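From: Seija Toivonen
To: Grukwood Parents and Neighbors list
Date: 02/11/2019
Subject: Re: [grukwood-parents] New school building, bus times and the old gym

Dear all,

Thank you for the long message from the building group. I have answered below the parts which I know something about. Please excuse my English where it is too stiff, I write slowly and I check the words.

> The district board approved the drawings for the Zanstead Road
> site at its last meeting. The new school will have places for
> 138 more children than the present one. Work on the drains
> starts in June. We would like to hear from families, in
> particular about the bus stop, the gym and the rooms for
> science and handicraft. Please write to the list and not only
> to us, so that everybody can read the same answers.
>
> The building group

First, the bus stop. On the drawing it is placed on the north side of Zanstead Road, and the school door is on the south side. This means that all children who come with the morning bus must cross the road. I measured with my own steps from the corner to the planned stop, and it is 54 steps without any crosswalk. I asked the bus company, Dlamini, if the bus could turn into the school yard. They answered politely that it is possible if the gate is made wider, and that the district must ask for it in writing. As I understand, the district has not asked.

I would like to propose that we send one common letter from the list. Many small letters are easy to put in a drawer.

Second, the gym. I have read that the old gym will stay open until the new one is ready, but in the same paper it is written that the parking area will be built "on the present gym site" during the first stage. Both cannot be correct. Could somebody who was at the meeting tell us which is the right one? My younger daughter goes to Drarnudance there 2 evenings a week, and the teacher has not received any information. She must tell the hall office before June if she wants to keep her hours.
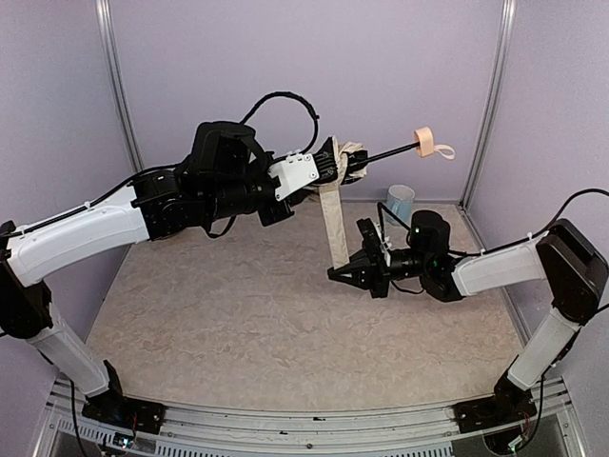
*Two robot arms, one on each side of the work area.*

Third, the rooms for science and handicraft. In the first drawing there were 3 rooms, and now I find only 2, with a storage space between them. I do not say that this is wrong. Perhaps the rooms are larger now. But the drawing has no measurements on that side of the hallway, so a parent cannot know it. I would be thankful if the group could put the measurements on the list, also for the storage space. In the present school the sewing machines stand in the hallway half of the year, and the children carry them in and out. It is not a good arrangement for the machines or for the children.

> Some families have asked whether the name will change. The
> board has not discussed it.

I think it should stay Grukwood School. My older son went there, and the name is sewn on many jackets in this town. But this is only my opinion and it is not urgent.

> Comments on the drains should go directly to the district
> engineer.

I have sent mine already. It was about the low corner by the bicycle racks, where the water stands after every heavy rain. I got an automatic reply and nothing more. If other people have written about the same corner, please tell me, so that we can mention it together.

I can write the first version of the letter about the bus stop and send it to the list for corrections. Please correct the language also, I will not be offended. If you want your name under it, answer to me with your full name and your street.

With kind regards,
Seija Toivonen

P.S. The link to the drawings in the last message did not open for me. Could it be sent once more, as a normal file?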